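Aluminium sheet for a greenhouse staging top — worth it?

plotholder_jim
April 29, 2020
The slatted top on my staging has rotted through at one end and I want to replace it with flat aluminium. Bultix will cut a sheet to size, 3 mm thick. Plywood would be far cheaper. Has anyone gone over to metal and regretted it?

Warraich
I did mine in March and wouldn't go back. You can scrub it down between sowings and slugs have nowhere to hide underneath the trays. File the corners round before it goes in, I have a scar on my wrist from not doing that.

tansy61
Disagree. Bare metal gets very hot under glass in summer and small pots dry out from the bottom. I had it for 2 seasons and lost most of my lobelia. Slats let the air through and they let the water out.

Laiba Memon
Depends on the finish too. The bare stuff is a dull silvery grey, don't expect a mirror.

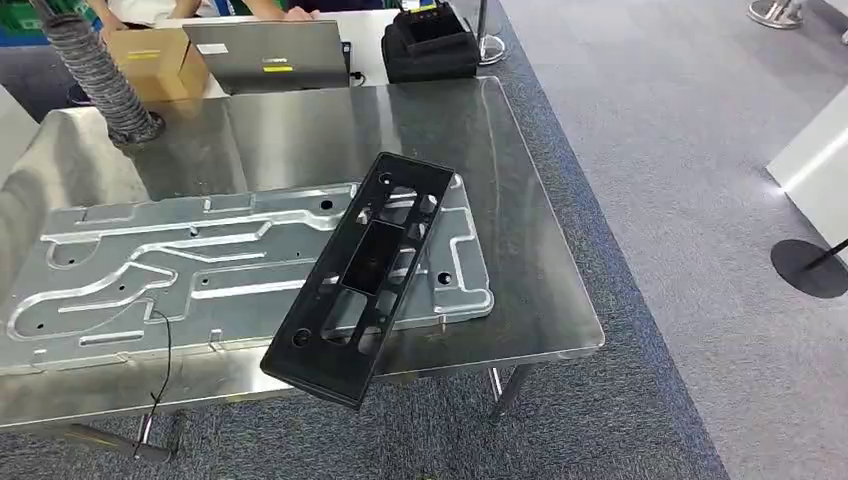
Bare aluminium plate on a stainless table, with a black machined part above it.

If you want drainage you can drill it, but do that before fitting. I put 6 mm holes in mine and a strip of capillary matting on top. The matting also keeps the pots off the metal, so tansy's point about heat is less of a worry.

tansy61
Matting goes green in a month and then you're washing that as well. I still say slats.

Warraich
Mine hasn't gone green. Do you use rainwater? Tap water seems to keep it cleaner.

tansy61
Rainwater, always. I'm not putting tap water on seedlings.

plotholder_jim
Thanks all. Bultix want £200 for the full length with delivery, so I may do half in metal for the seed trays and keep slats at the door end for bigger pots.
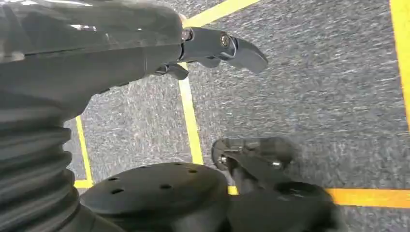 Do I need to paint aluminium before using it in a greenhouse?
Leave it bare. It forms its own dull skin and doesn't rust, though spilt feed will mark it if you don't wipe it off.

Adness
Half and half is what I've got. Put a rubber washer wherever the sheet meets steel brackets — mine went white and crusty at the screws.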